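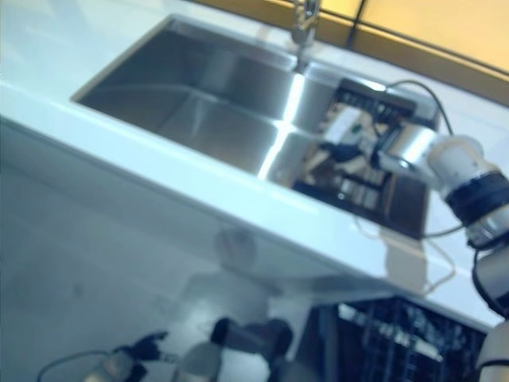 The sink with the rack in the right-hand side

Search this forum Search Advanced search

Dish rack IN the sink or on the worktop?
by nusrat_l » Feb 4, 2019
9 replies

Hi all, long time reader, hardly ever post. We moved in October and the kitchen came with a white worktop and one big undermount stainless sink, no drainer grooves, nothing. My old place had a proper draining board and I never appreciated it!

So at the moment the dish rack lives down in the basin, on the right. It's a dark one with slots in rows. I like that the drips go straight down the plughole and the worktop stays clear. My other half says I've thrown away half a perfectly good sink, and when there's a roasting tin to wash I do see his point. What does everyone else do? Also, will the rack scratch the bottom?

Nusrat Lodhi

---

custodio_f wrote:
In the sink, always. I've done it for 30 years in three different kitchens. With an undermount the water sits along the join if you leave a wet rack up top, and then you're forever wiping. Lift the rack out when you've got something big and put it back after. It takes five seconds.

---

teapotlid wrote:
Sorry Custódio but no. I had mine in the sink for one winter and it was horrible. Every time you drain the pasta you splash starchy water over the clean cups. And the underneath of the rack goes slimy, you just don't see it till you lift it up. Worktop with a tray under it, tray tipped out every night, done.

---

nusrat_l wrote:
Ha, the pasta thing happened to me yesterday. I've been using a Prama tray under the chopping boards, I wonder if that would fit under the rack. It's got a little lip on it but no spout so tipping it out would be messy.

---

greyhen wrote:
On scratches, yes it will a bit. Brushed steel hides most of it and after a year it all blends in. I cut up an old Clina mat and put the bits under the feet of mine. Don't use a solid mat over the whole bottom though, grit gets underneath and that's worse than having no mat.

---

custodio_f wrote:
@teapotlid you drain pasta over the clean cups? Put the cups away first! The slime is a once a week job with washing up liquid and an old toothbrush. A tray goes slimy as well, and then you've got a tray AND a rack to scrub.

---

teapotlid wrote:
Some of us have small children and don't put cups away between the cooking and the eating, thanks.

---

nusrat_l wrote:
Right, I had a go at doing it both ways today. Rack in the basin first, and the little bits were a nuisance, the small things end up down between the bars and you have to reach right in for them with your sleeves going in the wet.
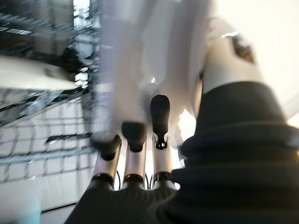 Then I tried it on the worktop with the tray underneath. Much easier on my back, I'll give teapotlid that, but it took over the only bit of space I've got for making sandwiches. I think I'm going to stick with the sink in the week and have it up on the side when we've got people round. Still want a better rack though.

---

greyhen wrote:
Have a look at the roll-up ones that lie across the top of the sink. My sister has the Lerkosano one and swears by it. No good for plates standing up but fine for pans and glasses.

---

custodio_f wrote:
Those roll-up things slide about on an undermount, there's no lip for them to catch on. Measure your sink front to back before you buy one, and get it with the rubber ends.

Share (5)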